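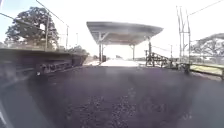
The asphalt by the raised concrete platform.

Sorting a Box of a Loved One's Papers and Keepsakes

Updated Friday, November 21, 2025

Start with one box and a clear table. Wash and dry your hands, and keep drinks in another room. Set a timer for 21 minutes. When it rings you can stop, even if the box is still half full.

Take off rubber bands, paper clips and anything held with tape that has gone brittle. Old rubber bands stick to paper. If one has, leave it and slide a thin plastic ruler under it later, a little at a time.

Write on the backs of photos with a soft pencil, near the edge, pressing lightly. Ballpoint shows through. Put down names and places first and guess at the year last, with a question mark.

Letters keep best unfolded in acid-free folders. I use the plain Edska ones, 7 inches wide, which hold cards and small envelopes too. Don't laminate anything.

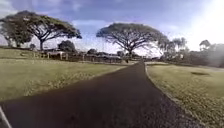

Clothing needs a different box. Wash or air it first — unless you want to keep the smell, in which case seal it in a clean bag and open it as little as you can. Wool should be checked for moths every June.

Funeral cards, ribbons and pressed flowers go in a flat box with tissue between the layers. Change the tissue if it turns yellow.

Scan handwriting at a high setting and save two copies in different places. My mother's letters came to 442 pages and took six weekends, so do the faded ones first.

Keep the box out of the attic and the basement. A shelf in a bedroom closet is fine.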